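When I ask Siham Erraji how a doorway came to take over her working life, she laughs and pours us both more tea. "I wanted to study kitchens," she says. "Everybody wants to study kitchens. But you have to get to the kitchen first, and there's a door."

Her group's method, which they call Rindo, trains a two-armed robot entirely in simulated homes. The trick, if she will forgive me the word, lies in what happens after a failure. Most systems start the whole attempt over. Rindo backs up 13 steps and tries again from there, so the robot spends its practice on the moment that went wrong and very little on the long roll across the living room that went fine.

"My colleague Younes Farouk had the idea while he was learning a piano piece," Erraji tells me, clearly fond of the story. "He kept playing the same two bars, and his poor neighbors, well, they're in our acknowledgments."
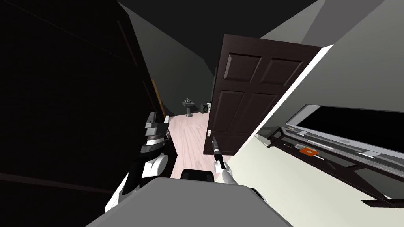 The simulated robot at an open door, with a hallway floor and a sink beyond. Render: Rindo project

The team built 200 homes for training and kept eight more hidden until the very end. Across 1,000 test runs in those eight, the robot got through the door far more often than the version trained the old way, though Erraji is quick to bring up the runs that still bother her. Doors that open toward the robot remain the hard ones. "It has to pull and get out of its own way," she says, standing up to show me with the door of her office, and bumping the bookcase as she does. "You see? I've had forty years of practice."

Real doors come next. Ineke Dierckx is getting a lab ready for the first trials in December, and Erraji expects them to be humbling. "The hinges in our simulator never squeak or stick," she says. "Mine at home do both."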